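Pulance opens hand-guided robot teaching service to small manufacturers

Two-armed work cells can be taught a new job by an operator in a morning, with no programming

Skestetdale, August - Pulance, the automation company based in Skestetdale, has opened its robot teaching service to small and medium-sized manufacturers. The service lets people who already do a job by hand show it to a pair of robot arms, either by moving the arms themselves or by steering them from a separate control stand.

Until now the service has been available only to Pulance's two development partners, the packaging firm Girard and the parts supplier Jistovico. Both will carry on using it, and Girard has ordered a second cell for its main packing hall.

Teaching a robot by demonstration means that the operator performs the task through the arms while the system records the position of every joint and the opening and closing of the grippers. The recordings are then used to train a controller that carries out the task by itself. Pulance asks for 200 demonstrations of a new task before the first training run. Most of the tasks taught so far have been short ones: passing a part from one gripper to the other, turning a piece over, laying a card flat in a tray, or pressing a cap on to a housing.

Customers can choose between two ways of teaching. In hand guiding, the operator takes hold of the arms and moves them through the job. This suits slow work where the path matters more than the speed. In remote control, the operator sits at a stand with two smaller arms of the same shape, and the arms in the cell copy each movement. Remote control is used for most two-handed jobs, as it keeps the operator's hands out of the way and leaves the view of the table clear.

The partners' experience has shaped the service in several ways. Jistovico found that demonstrations recorded by one person gave a controller that coped badly when parts were put down at an angle. Pulance now recommends that at least two people share the recording, and that the starting position of the part is changed between attempts. Failed attempts can be kept and marked as such, or deleted from the stand with a foot switch.

Girard asked for shorter sessions. Recording is now split into blocks of 10 minutes with a break between them, and a block can be stopped early without losing what has been saved.

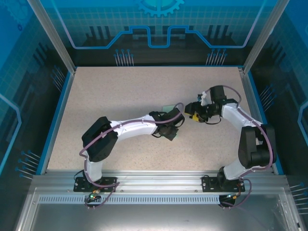
The Pulance teaching cell is supplied as a complete unit and is delivered to the customer's site ready for use. It holds two arms and a work surface inside a cabinet-like enclosure. Both arms are mounted side by side on an aluminum rail at the front edge, so that their grippers can meet near the middle of the table for handover work. Cables run along each arm down to the base, and the printed blue walls give the cell the same background from one recording to the next.

The service includes delivery, two days of training for operators, and training of the first controller at Pulance's site in Skestetdale. Recordings belong to the customer and are not shared with other users. To date, 2000 demonstrations have been recorded at the two partner sites, and these will stay with the partners.

Pulance is taking bookings for site visits now, with the first new cells to be delivered in the autumn. Manufacturers who want to try the control stand before booking can do so at the Skestetdale workshop, which is open to visitors by appointment from 9 am.

About Pulance
Pulance designs and builds small robot cells for assembly, packing and inspection work. The company is based in Skestetdale.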